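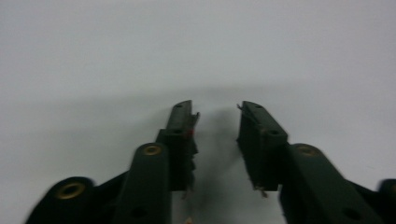

Regluing loose kitchen chairs

A chair that rocks or creaks when you lean back usually has one or two joints that have let go. Left alone, the loose joint puts extra load on the sound ones and they go as well. Most chairs can be fixed at home over a weekend with ordinary wood glue and a couple of clamps.

Finding the loose joint

Put the chair on a flat floor and kneel on the seat. Rock it gently front to back, then side to side, and watch where the rails meet the legs. A thin dark line that opens and closes is a loose joint. Mark it with a bit of masking tape. Turn the chair upside down and do the same with the stretchers, twisting each one by hand.

Check for screws and pins before you try to pull anything apart. Older chairs often have a small nail driven through the tenon from the inside face, and if you miss it you will split the rail. Corner blocks under the seat come off first. Write a number on each block and on the corner it came from.

Taking it apart

Only take apart what is loose. A joint that holds tight should stay as it is, even if it makes the job more awkward.

Use a rubber mallet, or a hammer with a scrap of pine held against the chair. Tap close to the joint. If it won't move, brush some warm white vinegar into the gap, leave it for 30 minutes and try again. Vinegar softens the old white and yellow glues. It does very little to epoxy, and if a previous owner used epoxy you may be better off leaving that joint and working around it.

Cleaning off old glue

New glue does not stick to old glue, and this is where most home repairs fail. Scrape the tenon with a blunt chisel or an old paring knife until you see bare wood. Don't sand it hard, as a tenon that has lost its shape will never fit properly again. For the inside of a round hole, wrap a strip of coarse paper around a pencil. Blow out the dust and let any vinegar dry overnight before gluing.

If the tenon is now a bit slack in its hole, glue a plane shaving or a strip of thin cotton around it. For anything looser than that, use a slow epoxy to fill the space.

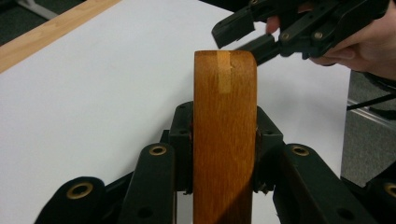

Ataahua Lowther wrote in to say she skips the shaving and saws a slot in the end of the tenon for a small hardwood wedge, which spreads it as it goes home. She adds that the wedge has to be short, or it bottoms out and holds the joint open. It is a good method for a tenon with plenty of wood in it. On thin spindles I would stay with the shaving.

Gluing up

Do a dry run first, with the clamps on, and look for gaps. Then take it apart again and spread glue on both surfaces with a small stiff brush. You need a thin, even coat. Yellow glue gives you a few minutes before it grabs, less on a hot day.

A strap clamp around the legs is the easiest way to pull a seat frame together. If you don't have one, loop sash cord around the legs twice and twist it tight with a stick, then tie the stick off against a rail. Put folded cardboard at the corners so the cord doesn't mark the finish.

Stand the chair on a level surface before the glue sets. If one leg is off the floor, loosen the clamp slightly, push down on the seat until all the feet touch, and tighten again. A kitchen bench is often flatter than the floor.

Wipe off squeeze-out with a damp rag straight away. Glue left on the surface shows up as a pale patch under any new varnish. Leave the clamps on for at least 8 hours and keep people off the chair for a full day.

Touching up the finish

Rub scuffed spots lightly with 400 grit paper, going with the grain, and wipe clean. A little wax in a matching colour will hide most small marks. If you have gone through to bare wood, stain it first and test the colour somewhere it won't show, such as the underside of a rail.

Felt pads on the feet cut down the dragging that loosens joints in the first place. Replace them when they wear flat. I do ours in March along with the table.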